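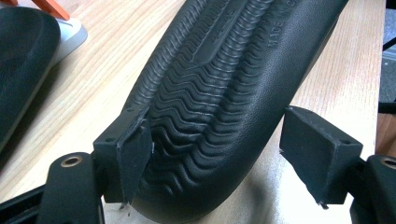 4.2 Gripping the shoe

Applies to the Kamier hand-held gripper pair, firmware 7 and later.

Posted 24/05/2023 by Biltach Documentation
Print this page | E-mail this page

1. Start a new take in the Vernulano recorder and wait 5 seconds before moving either gripper.

2. Close the jaws across the width of the shoe, one finger on each side of the sole. Keep the pads flat against the rubber.

3. Stop squeezing when the shoe no longer slips. The recorder stores jaw width, and a crushed sidewall gives a false value.

Note: Deep tread can catch the edge of a pad. Inspect both pads after each set of takes and replace any that peel.

CAUTION: Do not turn the wrist faster than the arm can follow. Takes above the speed limit are rejected on import with error 286.

4.3 Working with two grippers

1. Route each cable back toward the operator before the take begins. Leave enough slack for a full reach across the board.

2. Use one gripper for contact and hold the other clear of the work, jaws open, until it is needed. In the view below, the left gripper is against the black object and the white box while the right one hovers over the wood.

3. Keep both mounting plates in view of the overhead camera - tracking drops out when a sleeve covers a plate.
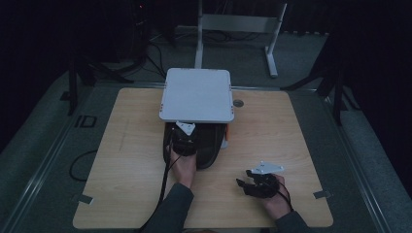
4. End the take with both grippers open and still.

5. Repeat until the task has at least 7 accepted takes, then export to the Bakalis folder.

Note: Rejected takes stay on disk until deleted by hand.

This site uses cookies. By continuing to browse you accept our cookie notice.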